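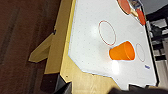
The Board on the Kitchen Table

By Jui-lin Kwok

Valeriano Escobar keeps his whiteboards flat. He has run the weekly games evening at the Darkel community rooms in Clototville for four years, and in that time he has hung a board on a wall once. It lasted until February, when the rooms were painted, and he did not put it back up.

"On a wall it's for reading," he says. "On a table people lean over it and start moving things."

The games are simple. Someone draws a ring with a marker, someone else draws another, and a cup has to get from one to the other under whatever rules the table has agreed on. It can be slid, rolled or flipped. A cup on its side between two ovals might be a bad throw or a fair position, depending on the rules that night. Escobar writes the rules down in a spiral notebook, which is now up to 73 variations. Many are crossed out.

The cups are plastic, and orange is the color he likes best on a white board. It shows up well from the far side of the table, even with the ceiling lights shining back off the surface. He has tried paper cups, which weigh too little and go soft at the rim. Glass was never considered.

Rings are drawn freehand. Newcomers often ask for a template, and there is one in the cupboard, but the regulars don't care for it. A hand-drawn ring tends to come out as an oval, and a long oval plays differently from a narrow one. If the cup rolls in across the short side, it will often roll straight out again. Reddish-brown marker is the usual choice for rings. Blue is for scoring, and it gets everywhere.

Markers are the main expense. The group spends 600 dollars a year in all, and that covers the room, the coffee and a box of markers every couple of months. Boards cost very little. Escobar buys offcuts and odd shapes from Kadrić, a shop fitter across town, where a board with a notch or a cut corner sells for less than a square one. He thinks the cut corners help. Players use them to say where they are: "two hands up from the notch" is a normal thing to hear.

Cleaning takes ten minutes at the end of the night. A dry cloth comes first, then a damp one, and the board is left flat on the wooden table to dry. Small gray specks don't bother him. Old marker does, and anything that has sat for more than a week gets a second pass.

The rest of the table fills up as the evening goes on. Keys, snacks and spare pieces get pushed to the far corner of the board, and a rule from the first year says that anything left on the white is in play. It has caused more arguments than the other rules put together.

A second group started in Devell in March 2023, using a copy of the notebook. They play with two cups. Escobar went over to watch one evening, lost three rounds and came home with a page of notes. He has been trying the two-cup game on his own kitchen table, and so far he prefers one.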